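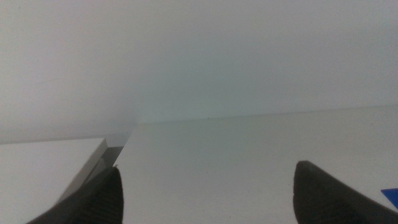 Left wrist view, Skulitz capture kit, jaws open over a white table

Skulitz Two-Arm Capture Kit

Records demonstrations for imitation learning. Two arms, wrist cameras, one fixed camera, the recording software and a blue work mat. From Plodaten. Ships from our Plirketdale shop, usually inside 2 weeks. June orders running a bit behind, sorry.

What's in the box
2 follower arms with parallel-jaw grippers
Ridged finger pads, dark gray, spare set included
Wrist cameras, mounted and focused
1 fixed camera with clamp
Blue mat, rectangular
Dawber recorder, license for 3 seats
Cables. Bring your own table

Table not included and we get asked every week. White or pale gray works well with the mat. Keep the wall behind it plain if you can, posters and shelving end up in your training data and then you're stuck with them.

Recording
Drive the arms by hand, Dawber logs joint positions, gripper width and every camera on one clock. Pedal starts an episode, pedal ends it. Bad take? Hold the pedal down and it gets flagged, not deleted - you may want the failures later. Add a task label before or after, doesn't matter which.

Wrist views are wide enough to keep both fingertips in the picture. Do include some episodes that start with the target barely in view or off to one side. Policies trained only on centered starts tend to fall over the first time somebody bumps the table.
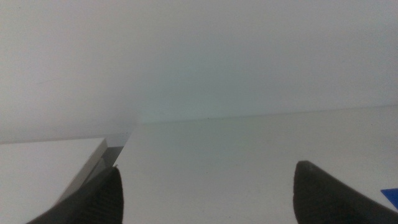 Had ours since spring and the flagging is the best part, we threw out nothing and ended up using the bad takes for a recovery set. Wish the pedal cable was longer though. - Customer review, 4 stars

Longer cable is comming, same price. If you already have a kit just write in and we'll send one.

Storage and export
A 600 episode set fits on the supplied drive with room left over. Exports to plain folders, video plus a table of joint values. No account needed, nothing goes to a server unless you set it up that way.

Starter task: shoe on mat
Loaded in Dawber when you first open it. One small shoe, one blue mat. Good first job, the shape is awkward and the straps give the cameras something to hold on to. Change the shoe's angle between takes. Change where the mat is too. Fast arm moves will blur, so slow down near the grasp if you need clean frames there.
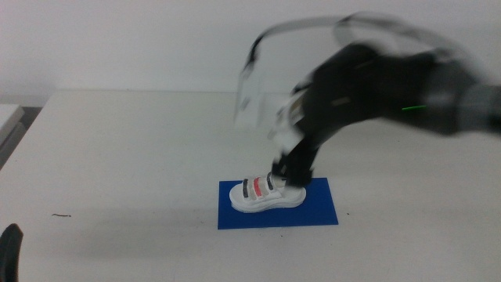

Camera settings

Default is 36 frames per second on all cameras. Drop it if your computer struggles, Dawber will warn you. Exposure is locked at the start of each session so the brightness doesnt jump between episodes. Unlock it in the side menu if your room light changes a lot.

Check the wrist views before a long session.

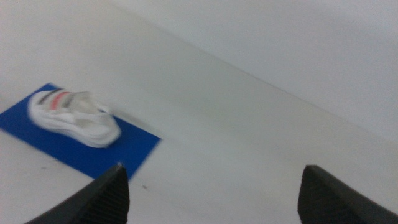 A knocked mount is easy to miss until you've got a whole afternoon recorded at the wrong tilt. Dawber keeps a reference still from setup and lays it over the live view, so line up the fingertips and go. Mounts take a standard hex key, in the bag with the spare pads.

Spare pads, mats and drives sold separately. School and lab pricing on request, email the shop with the number of kits and where they're going.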